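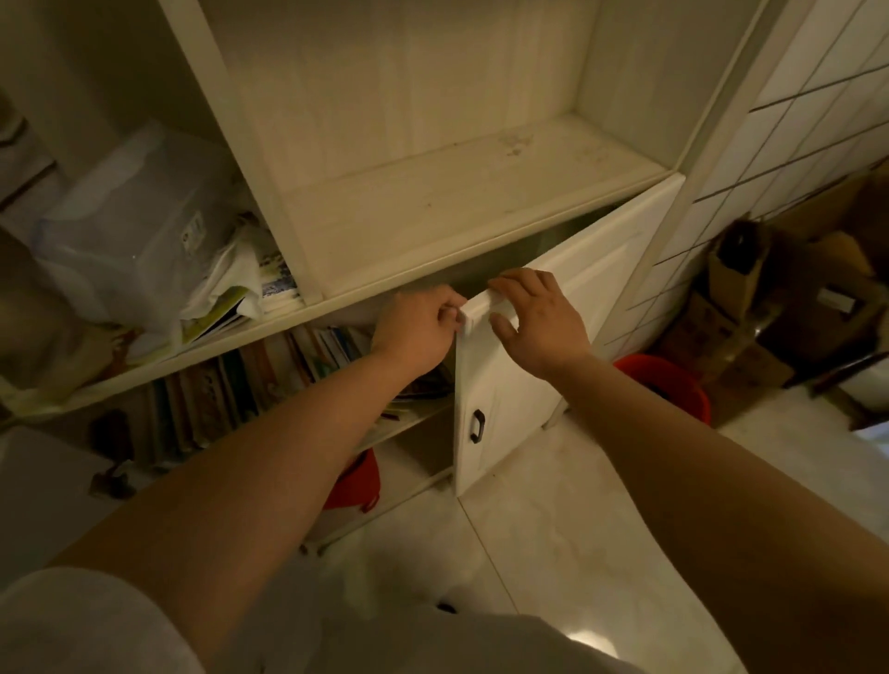
Fig. 4. Both hands on the top edge of a partly open cabinet door, head view.

4. Recording the door task

By now you've got the Turilus headset charged and paired (section 3), so we can get on to the good bit. I'm using cupboard doors for this section. They swing, they hide the thing you want to see, and once they come off the hinges they're a big flat object that needs both hands. If your set-up copes with a door, it'll cope with most of what we ask the robot to do later on!

I've written the steps in the order I do them myself. Vibeke Frandsen does 4.1 and 4.2 the other way round and her recordings are fine, so don't worry too much.

4.1 Before you start

1. Roll your sleeves up past the elbow. The hand tracker in Jerken likes bare forearms, and loose cuffs confuse it no end.

2. Turn the room lights on and leave them alone until the session is over. Warm, yellowish light is fine. A light that changes halfway through a take is a pain, as the exposure hunts up and down for ages afterwards.

3. Leave the room as it is. I know it's tempting to tidy the shelves first, but please don't. Stacks of magazines, buckets, cardboard boxes, all of that can stay. In our first batch of 270 takes I cleared everything away, and the policy we trained on them went to bits as soon as it met an ordinary storage room (I was quite proud of those takes, too).

4. Start a new session in Jerken and type in the task name. Use lower case and no spaces, or the export will split it into two tasks.

Caution: check the floor where you'll be standing. On glossy tiles, wear shoes with some grip. You'll be leaning forward with a weight on your head.

4.2 Setting the camera angle

5. Stand where you'll work and reach out as if you were holding the door. Look at the preview on the tablet. You want both hands and most of both forearms in view. A bit of your shirt along the bottom is normal and gets masked out later.

6. If your hands sit too high, tip the camera up one click at a time. Tighten the thumbscrew when you're happy. Finger tight is plenty.

7. Hold still and press Zero. The headset beeps when it has its level.

4.3 Recording the takes

8. Say the name of the sub-task out loud, then begin. We use "open", "hold", "stand" and "turn". The labelling script finds the words for you and drops a marker at each one.

9. For "open", bring both hands to the door and keep your fingers where the camera can see them. One hand can curl over the top edge while the other lies flat. You don't have to match them. We want the little differences between people, so grip it the way you would at home.

10. For "stand", the door has to be off its hinges and resting upright on its lower edge. Spread your fingers flat on the panel and hold the pose for a slow breath. These still moments are what the contact model learns from, and I'd guess half the takes I throw out are ones where somebody rushed this part.

Caution: never let go of a standing door to reach for the tablet. Use the voice command ("stop take") or ask your partner to do it.

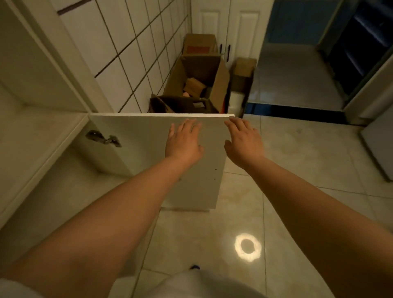
11. For "turn", walk the panel round on its corner until the other face is towards you. Any screw holes should stay uncovered if you can manage it. Jerken uses them as tracking points on plain white surfaces, where it has very little else to hold on to.

12. Say "stop take" and wait for the beep before you move off.

Note: a bright reflection on the floor isn't a reason to redo a take. Only repeat it if the glare crosses your hands.

4.4 Checking what you've got

13. Play back the last take at double speed. If a hand disappears for more than 500 milliseconds, Jerken puts an orange bar on the timeline. One bar is okay. With two or more, record it again.

14. Stop when you have 58 good takes of each sub-task, then plug the headset in and let the upload run. Leave the tablet open on the Jerken page while it does, and go on to section 5 once the bar turns green.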